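Last updated: January

Search this forum Enter keywords Go

Sidewalk follower drifts toward the curb in sim

kerbcrawler_2
We're entering the Gratthorpe delivery challenge as a second-year team. The robot is a four-wheel skid steer base with one forward camera and wheel odometry. No lidar, per the rules for our class. The task is to hold a line down the sidewalk without crossing the curb and stop at the intersection.

Our segmentation net labels each pixel as walkable, road or obstacle, then we fit a centreline to the walkable region and feed the offset to a PD controller. It behaves on the plain concrete map. On the downtown map it steers left, toward the road, from the first second of the run.

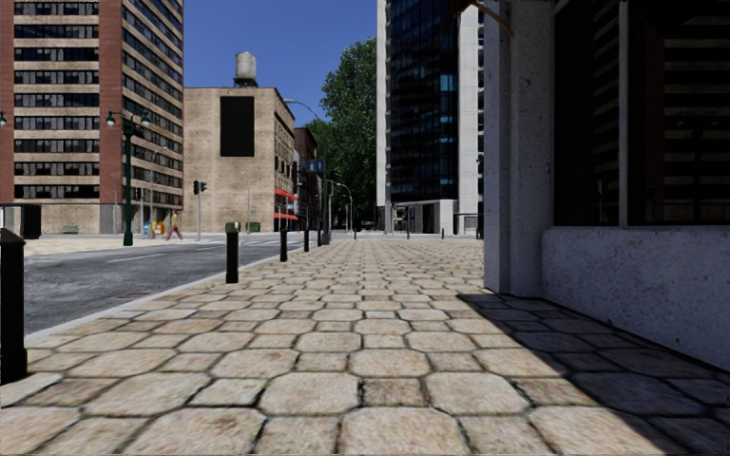 Downtown map, sidewalk section with building shadow on the right.

The net was trained on 2036 rendered images, all from the concrete map. Gains are unchanged between maps. Has anyone else run this section?

tododley_robotics
Your shadow is being labelled as something other than walkable. The edge runs diagonally from the building base toward the lower right, so if the net drops the dark region, the fitted centreline moves left. Check the mask before you touch the controller.

fu_lab_bench
Agree it's perception, but I'd look at the paving first. Those hexagonal stones have strong dark grout lines up close and turn into fine texture at range. A net that has only seen plain concrete has no reason to treat both as the same class. Plot the walkable fraction by image row.

tododley_robotics
Grout would give noise on both sides. The poster reports a consistent bias to one side.

fu_lab_bench
Only if the error is symmetric. The near bollard takes up part of the left side and the pillar part of the right. Nothing about that view is symmetric.

kerbcrawler_2
Dumped the masks. The shaded stones come back as road, nearly all of them. The sunlit stones are mostly walkable with speckle along the grout. So both of you, in unequal parts.

letden_ms
We had the same fault with the Letden base. Brightness and gamma augmentation did very little for us, as it shifts the whole image and the shadow boundary stays put relative to everything else. What fixed it was pasting random polygon shadows over the training images with a soft edge. Retraining took 45 minutes on the club machine.

gradient_dissent
I'd skip the retraining. Use the bollards. They run in a line along the curb and they're black against pale stone, so detection is easy. Fit a line through the bases and hold a fixed lateral offset. Classical vision, a day's work.

letden_ms
And when the next map has no bollards?

gradient_dissent
Then fall back to the curb edge. You need it for the road boundary anyway.

tododley_robotics
The curb is low and pale and so is the paving beside it. I wouldn't bet a run on that edge at distance. Bollards as a sanity check on the net, fine. As the primary cue, no.

kerbcrawler_2
Plan is synthetic shadows plus a batch of hex paving in the training set, with the bollard line as a veto on left steering. Will post masks once it's retrained. Does anyone know whether the sun angle is fixed on the judging server?

letden_ms
Not documented. Assume it moves.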